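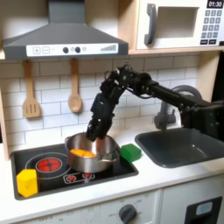 Clakevness Family Food Programme
Interim progress report to the Javitz Fund
Submitted Dec 12, 2022
Prepared by Rattana Rojanasak, Programme Manager

Purpose of this report

This report covers the first stage of the Family Food Programme and is submitted under the terms of the grant agreement. It sets out the work carried out, the money spent and the matters on which we ask for the Fund's agreement before the second stage begins.

The programme helps parents and carers of children under five to plan, buy and cook low-cost meals at home. It was set up in response to requests from health visitors in Clakevness, who reported that many families were relying on ready meals and were unsure how to introduce new foods to young children.

Recruitment and attendance

The agreement provided for 15 families in the first stage, and all places were filled. Of these, 11 completed the full course. Two families moved out of the area. The remainder found the morning start difficult to combine with changed working hours, and have been offered places in the next stage.

Attendance was strongest in the sessions on batch cooking and on reading food labels. The session on household budgeting was less well attended. Comments on the feedback forms suggest that the title put some parents off, and it will be renamed.

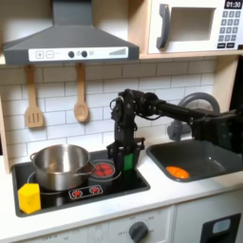
Course content

Each session combined a short talk with practical cooking and a shared meal. Recipes were chosen so that all the ingredients could be bought within walking distance of the Hutard estate. Zaid Issa, the course tutor, revised several recipes after the first fortnight because the cost of cooking oil and eggs had risen above the amount allowed. Lentil and vegetable dishes replaced two of the baked dishes, which also reduced the use of the oven.

Parents asked for more guidance on portion sizes for toddlers and on what to do when a child refuses a meal. A handout on both subjects has been written and checked by the local health visiting team. It will be translated into the main home languages of the group.
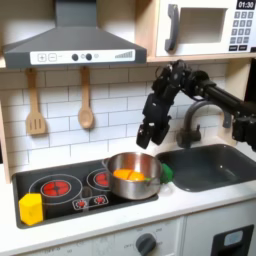 Play kitchen with range hood and microwave

Equipment and supplies

The equipment budget of £2000 has been spent in full. It paid for slow cookers, kitchen scales and storage containers, which families borrow for the length of the course and may keep on completing it. Delivery from the first supplier was late, and the order was transferred to Ševčík Catering Supplies at no extra cost. Receipts are enclosed with the financial statement.

Difficulties

The hire charge for the training kitchen is due to rise in the new year. We have asked for the present rate to be held until the end of the programme and await a reply. Should this be refused, we would seek the Fund's permission to move a small sum from printing to room hire. 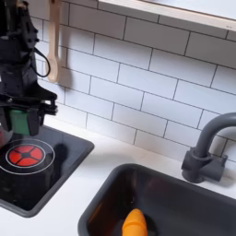
Wooden spoon on the wall of the play kitchen

Next stage

Enrolment for the second stage is open, and an afternoon group will be added for parents who work in the mornings. A follow-up telephone call will be made to each family that completed the course, to ask which recipes are still in use at home. The findings will be included in the final report.

The Fund is asked to note the progress made and to approve the addition of the afternoon group within the existing budget.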